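Prerkow open day: two hours of driving for one very good afternoon

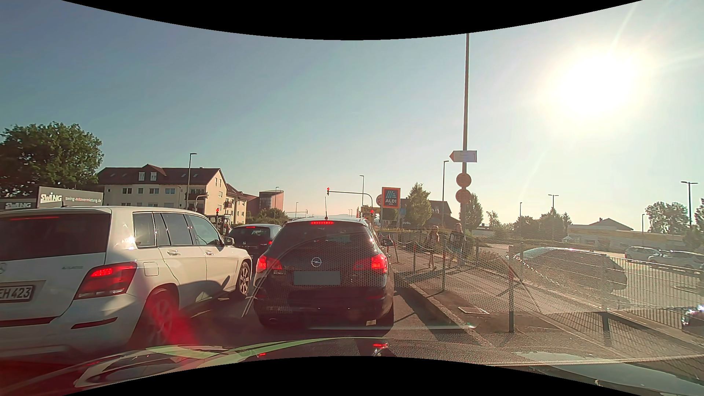
I'd promised myself I'd be at the Ustix open day in Prerkow by ten, in time for the first tour of the upholstery shop, and I was not there by ten. The whole county seemed to have had the same idea about a sunny June morning. At one set of red lights I had an Opel Astra wagon straight ahead of me and a big white Mercedes SUV in the lane to the left, brake lights glowing all over the place, and the sun sitting right there in the windshield. I ate half my sandwich. I'd been saving it for lunch!

Anyway, Ustix. If you've read this page before you know I have a thing about old bus seats, and these are the people who rebuild them. They have 530 frames in storage, stacked on racks in the back hall, and once a year they let people like me walk around and touch everything.

I got onto the second tour instead, which was led by Pieter Dijkstra. He started in the cutting room twenty-odd years ago and still talks about fabric like somebody describing a good meal. We began at the stripping benches, where the old covers come off. They keep a square of every pattern they find, pinned into big albums, and there are 2,000 squares in there now. I could have stayed with the albums all day. There's a brown and orange stripe from the old Prundside town buses that I swear I sat on as a kid (my sister says ours were green, and she's wrong).

Next was the sewing floor. Uyên Văn was putting piping on a double seat and let us stand right behind her while she did the corners. She takes them slowly, stops with the needle down, turns the whole thing, and goes on. I asked how long a double takes and she said it depends who's asking – the office gets one number and visitors get another. I got the visitor number, five hours, and that's for a cover with no pattern to match up. Stripes take longer.

The foam room smells exactly how you'd imagine. I didn't linger.

Lunch was in the yard, from a stand run by the Diệp bakery, and the line was long but moved fast. Pork rolls with lots of pickled carrot, and iced coffee strong enough to get me through the afternoon. Tùng Diệp was doing the rolls himself and ran out of cilantro while I was standing there, so mine came with extra cucumber. Still the best thing I ate that week, and it made up for the sad half sandwich in the car.

After lunch you could try a bit of work yourself. I signed up for webbing, where you stretch the straps over a bare frame and tack them down, and Hòa Lục had to redo two of mine. My straps were too loose and one of them was crooked. She was very nice about it. The man next to me did a perfect one on his first go and took a photo of it from every side, and I don't blame him.

I also bought a seat. I wasn't going to! But they sell off the odd ones at the end of the day, and there was a single with a dark red cover and a chrome grab handle for 210, and Lâm Hoàng helped me carry it to the car and worked out that it fits if you take the headrests off the back row and put it in sideways. It's in my hallway now and people sit on it to tie their shoes.

Some practical stuff if you're thinking of going next year. Parking is in the field behind the works, free, but bumpy. The tours are first come, first served and the list is on a table just inside the gate, so put your name down before you get coffee. The back hall is chilly even in June – take a sweater. And leave a lot earlier than I did. The drive home took me an hour and a quarter with the seat rattling the whole way.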